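**Audiobook proof listeners wanted – Mostilby Audio**

28 May 2018

Every small publisher says it cares about sound quality. Then you buy the thing and the detective's name is pronounced three ways before chapter five. We've put out recordings like that ourselves, and I doubt good intentions will fix it, so we're paying people to catch the mistakes.

The first title is *Gramenside*, a crime novel in which Inspector Zurkel spends a wet March looking for a missing ferry clerk called Ene. It runs to 600 pages in print. The reader is good. Readers get tired anyway.

We need 12 listeners. You'll get the text and the raw audio and mark:

- skipped or swapped words
- names that drift
- page turns, stomach noises, bad edits
- voices that change owner halfway through a conversation

Pay is $1,235 for the whole book, half up front. You have five weeks. Please don't tell us you can do it at double speed – we've tried that, and it doesn't work.

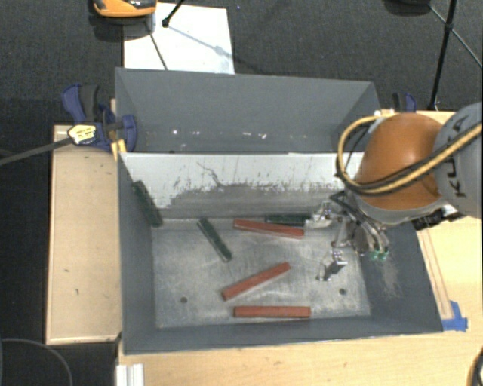 A degree in literature won't hurt, but I've never seen proof that it helps. Patience does, and so does a decent pair of headphones. If you love everything you read, this probably isn't your job.

To apply, send Ott Ķēniņš one paragraph on an audiobook that annoyed you, with the title and the spot where it went wrong. No résumés.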